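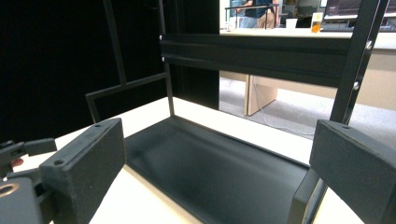
Padding the fingers on a home-built gripper

By Dilruba Ekanayake, 27 September 2019

I have been meaning to write this up since June, when Eifion Owen asked me how I do the foam on my gripper fingers and I gave him such a muddled answer over a cup of tea that he went home and glued his on back to front. So, Eifion, this one is for you, and for anybody else at the Miltside workshop who has a gripper that drops things!

The gripper I'm working with is called Mukari (my niece named it, and I have stopped asking what it means). Two fingers, one small motor, and a mount that bolts to whatever you like. Bare fingers are fine for boxes, but try them on a smooth round bottle or a painted metal bar and you'll hear it skid and then you'll hear it land. A layer of foam makes a world of difference, and it is an evening's work if you don't rush the glue.

What you'll need

A sheet of firm black foam, the closed-cell sort that springs back when you press it with your thumb
Contact glue and an old brush you don't mind losing
A sharp craft knife with a fresh blade
A steel ruler
Fine sandpaper
Surgical spirit and a rag
Two small clamps
Masking tape

Getting the fingers ready

Take the fingers off the mount before you start. I know it's tempting to leave them on, and I did the first pair that way, and I spent the next evening picking glue out of the hinge. Put the screws in a dish. Sand the gripping faces lightly, just enough to take the shine off, then wipe them down with the spirit and leave them alone until they're dry.

Cover the screw holes with little squares of masking tape. You will want to get a screwdriver in there again, believe me.

Cutting the foam

Lay the finger face down on the foam and mark round it, adding a couple of millimetres on every side. Cut with the ruler held down hard and make several light passes. One heavy push drags the foam along with the blade and leaves you with a sloping edge. If your finger has a bevel at the top, cut a separate strip for it, as folding the foam over leaves a fat corner that catches on everything.

Gluing

Brush a thin coat on the metal and a thin coat on the foam. Wait until both feel tacky and no longer come away on your fingertip. Farzana Paul uses the waiting time to sweep the bench, and I use it to eat biscuits, so suit yourself. Start at one end and roll the foam down, pressing as you go. You get one try with contact glue!

Clamp gently between two bits of scrap wood and leave it overnight. In the morning, trim the overhang, peel off the tape and open up the screw holes with the tip of the knife.

Putting it back and trying it out

Refit both fingers and close them slowly by hand with the power off. The pads should meet flat along their whole length. If they touch at the tips first, loosen the screws, nudge the finger and tighten again. Remember too that your fingers are thicker now, so the closed position in your software needs changing or the motor will sit there straining against the foam. On mine I went from 100 down to 70 on the grip setting, and it still holds a full mug.

For practice I like a rack made of thin square tubing, with a shallow tray at the bottom. Going in between the posts soon shows you how much wider the padded fingers have become, and a slow approach saves your foam from the bolt heads. Do a good long run of lifts before you trust it with anything that breaks. I stopped at 29, when my supper was ready.

The foam does wear. Look at the inner faces every so often, and when they start to go shiny or crumble at the corners, peel the lot off, scrape back the old glue and start again from the sandpaper.

Ashraful Khan has the rest of the foam sheet in his cupboard if you want an offcut. Do bring your own knife, as the workshop one is dreadful.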